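Tags, tickets and a very good staircase
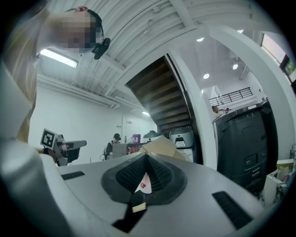

Kelly Pilkington

April has been the month of small paper things at the Cikbridge workshop, and I have loved every minute of it! We had 580 tags to sort before the spring swap, all in one great jumble, and I had no idea how absorbing a heap of paper could be until I sat down with it.

The system is simple enough. A piece with a red spot goes in the Buris tray, a plain one goes in the Navaratnam tray, and anything torn or scribbled on comes to me. Small white pieces are the fiddly ones – they cling together and hide under the bigger tags – so pick them up one at a time and give each a quick look on both sides before it goes in. We got through 130 before the first tea break, which I thought was marvellous.

I must also put in a word for the building. If you haven't been since we moved, do look up when you come in! The ceiling is all long white ribs with the pipes running underneath, and the stairs have dark wooden treads against a white side, so from below you get a lovely zigzag of steps going up. I keep finding excuses to stand there (my tea gets cold).

There is still plenty left to sort. Sessions start at 10 in the morning and we have eight places at each. Bring your reading glasses if you use them, as some of the lettering on the older Clirkier tags is tiny, and wear a jumper – the big room takes a while to warm up. Names on the sheet by the kettle, please.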